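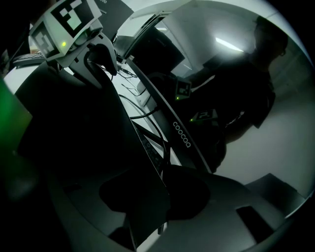 Jomside hand-held gripper: common questions

What comes in the kit?
Two grippers, 6 spare finger pads, a charger and a printed setup sheet. The square markers are already fitted to the mounts, so please don't peel them off.

Do I need a robot to use it?
No. You hold the gripper and do the job by hand while its camera records. The recordings can be used to train an arm later on.

What does the small light mean?
Green means the unit is on and ready. If it goes out during a job, charge the unit and record that job again.

Can I use it at an ordinary desk?
Yes — monitors, keyboards and cables are fine. Switch on the room lights if you can, as the markers are harder to track in shadow.

How long does the battery last?
103 minutes of recording on a full charge. Charging to 80 per cent is enough for most sessions.

Which software does it work with?
Flirent, on Windows and Linux. Skurnano files can be imported but not edited.

Can I hire one first?
Yes, by the month. The hire fee comes off the price if you buy.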